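**Call for participants: cargo trailer test riders, Treriro**

We are looking for 12 people who ride a bicycle in their daily life and who would like to try a small cargo trailer for six weeks. The trailer is called Zorotetti and it is made by us, Ultent, a small workshop in Treriro. The test begins in January.

You do not need to be sporty. We prefer people who go to work, bring children to school or do their shopping by bike, also when it rains. It is good if you have:

- a bicycle with a normal rear axle (electric is fine)
- a dry place for the trailer at night, with a door 80 cm wide or more
- at least 11 km of riding in a usual week
- age 18 or over

Every week you fill in a short form. It asks how far you rode, what you carried and what annoyed you. Please be direct with us, we don't take it badly. In the earlier test one rider in Skoryk did 2563 km and wrote almost only complaints about the hitch, and the hitch is now a different one.

There is one meeting at the start, where we fit the trailer to your bike and show you how to brake with a load. It takes one evening and begins at 18:30. Please bring the bike you will really use, with its lock and lights.

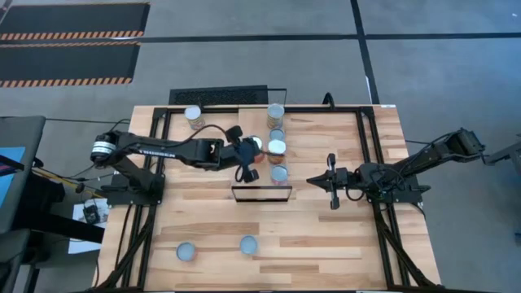 For your time you receive a voucher for a full service of your bicycle, and after the test you can buy your trailer for half of the price. Insurance for the trailer is paid by us – for your own bicycle it is not, so please check what you have.

To apply, write a few lines to Melina Zervas at the workshop. Tell her which bike you ride, where you usually go and how tall you are. We answer everybody, but it can take some days. People from Skoryk may apply too, if they can come to Treriro for the first evening.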